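Can a machine tidy your desk yet?

Robots at work and at home: part 6
14 Jun 2018

Some machines are very good at chores. A washing machine washes clothes. A dishwasher washes plates. Neither of them can pick a sock up off the floor or put a cup back in the cupboard. A person still has to load the machine, unload it and carry everything to the right place.

This page looks at the carrying and sorting part. It is harder than it sounds.

What counts as a robot?

In this series, a robot is a machine that does three jobs. It senses what is near it, it works out what to do, and it moves something. A toaster moves the toast, but it does not look at the bread first. If you put a playing card in a toaster, the toaster will heat the playing card. We do not count toasters.

Robots in factories have been working for many years. Most of them are bolted to the floor and do one job. A robot that welds car doors gets each door in the same place, the same way round, every time. It does not have to search for the door. If the door arrives back to front, the robot may weld the wrong spot or stop.

Your home is different. Things are left in new places every day. A pencil may be under a book. A jumper has no fixed shape at all. A robot in a home must deal with whatever it finds.

Why is picking things up hard?

Pick up a pen from a table. You probably did not think about it. These are some of the steps:

Find the pen and see which way it is pointing.
Choose a place to hold it.
Move your hand there without knocking anything over.
Close your fingers until they touch the pen.
Squeeze enough to stop it slipping.
Lift it.

Your skin tells you when the pen starts to slip, and your fingers tighten before you notice. Many robot hands have no sense of touch. They must rely on a camera, and the robot's own hand often blocks the camera's view at the moment it matters most.

A robot hand is called a gripper. Many grippers have only two fingers, known as jaws. The jaws open and close like a clothes peg. Two jaws are simpler to build than five fingers and simpler to control. They can hold a large number of ordinary objects, but they find some tasks awkward. Turning a key round in the hand is one of them. Picking a coin up off a flat surface is another.

How does a robot learn a chore?

One way is to write instructions. A programmer types in each movement: go forward this far, go down this far, close the jaws. This works well when nothing changes. If the pen is moved by the width of a thumb, the jaws close on air.

Another way is to let the robot learn from examples. A person does the job many times, and a computer keeps a record of each try. The record can include pictures and the positions of the jaws. The computer then looks for patterns that link what was seen to what was done.

The person can use ordinary hands, but there is a difficulty. A human hand has five fingers and bends in many places, so its movements are hard to copy with two jaws. It can be easier if the person works with a gripper too. Then the example already uses the same kind of tool.

Small desk items make a useful test. They are light, they are different shapes, and a box with compartments gives them somewhere to go.
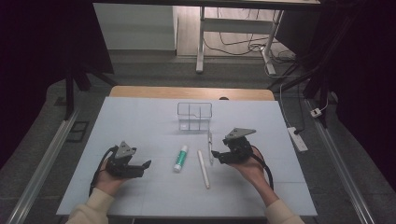
A hand-held gripper for each hand, with a glue stick, a pen and a clear divided box on the board.

Think about what each object asks of the jaws. A glue stick is fairly thick and has a smooth, rounded side. If the jaws close off-centre, it can roll away. A pen is thinner, so the aim has to be better. A see-through pen is also harder for a camera to find, as the camera picks up the colour of the table through it. Clear plastic boxes cause the same trouble. You can spot the edges by moving your head and watching the light change. A computer working from one picture has less to go on.

Then there is the letting go. To put a pen into a narrow compartment, the gripper has to turn it so that it fits between the walls. It has to lower the pen and open the jaws without catching the side of the box. Letting go in the wrong place counts as a failed try, even if the pick was perfect.

How many tries does it take?

It depends on the job and on the computer program. In May we set up a sorting exercise with Gorngate, a workshop that makes training tasks for machines. The exercise was called Dandus. People gave 1,042 examples of putting stationery into a box. A robot arm then had 100 goes at the same job with the same objects. It finished 28 of them without help.

A child of your age would finish nearly all of them. The child would also be able to use a different box straight away. For a robot, a different box can be a new problem.

What about shops?

Shop work has some of the same difficulties. Omport, a stationery shop that took part in the exercise, gave us a list of jobs its staff do in a morning. We sorted the list by how well present machines could manage.

Counting stock from bar codes: yes, if the bar code faces the reader.
Moving full crates along a flat floor: yes, if the way is clear.
Washing a large, empty floor: yes, though corners are often missed.
Putting single pens back on the right peg: not reliably.
Folding a T-shirt: slowly, and with mistakes.
Finding a rubber that has rolled under a shelf: no.

The jobs at the top of the list use large objects, flat surfaces or fixed patterns. The jobs at the bottom use small, soft or hidden things.

So, can they do chores yet?

Some of them. A robot vacuum cleaner can clean a carpet, as long as you pick up the toys first. A robot lawnmower can cut a plain lawn. A machine that could tidy any desk in any house would need better sight, better touch and a great many more examples.

Try it yourself

You need two clothes pegs, a pencil, a glue stick and a box with sections. An egg box will do for small things.

Hold one peg in each hand. Use only the pegs to move each object into the box. Then ask a friend to move the box while you shut your eyes, and keep them shut for the next try.

Write down how many tries each object takes and which part went wrong: finding, holding, lifting or letting go.

Words to know

Gripper: the part of a robot that holds things.
Jaw: one side of a gripper.
Sensor: a part that measures something, such as light or pressure.
Program: the set of instructions a computer follows.

Next in this series: MacLeod, a crate-moving robot, and how it finds its way along a corridor.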